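About Us

Hi, I'm Alaric, and I make bibs. Mostly bibs, anyway -- there are smocks now too, and a splat mat that took me far too long to get right. The company is called Grastix, which was my daughter's word for breakfast when she was two, and by the time I thought of something more sensible the labels were already printed.

I used to cut patterns for rain jackets. Then we had twins, and every bib we owned was either soaked through by the third spoonful or so stiff that the girls screamed when I put it on them. So one evening I cut up a leftover jacket sleeve, sewed a pocket along the bottom and tried it out on a bowl of lentils. It was ugly! But the shirt underneath stayed clean, and my sister-in-law wanted one, and then her whole playgroup did.

My first real order was for 20 bibs, from a little baby store called Mirari. They sold out before I'd finished washing the fabric for the next batch.

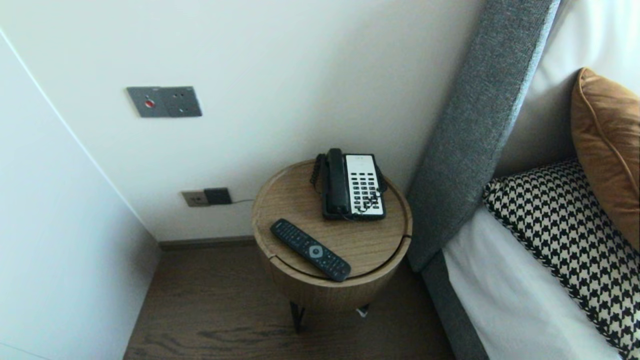 Page last changed: November

Efren Tolentino joined me the year after that. He'd run the sewing room at Kenberg and he's much faster than I am (and a lot more patient with bias binding). These days there are nine of us, and we sewed 3450 bibs last year, all in the same building, with the same snap at the back of the neck. We tried hook-and-loop for a while. It picked up every sock in the wash, so we dropped it.

The Seok is our long-sleeved one, and it's the one people write to us about. It covers the lap, it rolls up small enough for a diaper bag, and you can put it in the dryer on low. If your kid is between sizes, go up -- the cuffs are stretchy and they'll grow into it by spring.

We also do repairs. If a snap pops or a seam goes, mail it back and we'll fix it for free, even if it's a hand-me-down and you have no idea who bought it. Please do rinse out the pocket first. We've opened some envelopes.

Stores can ask for a price list and a fabric card through the contact form. I answer most of the messages myself, usually after bedtime, so if you get a reply from me at 9 p.m. with a typo in it, sorry!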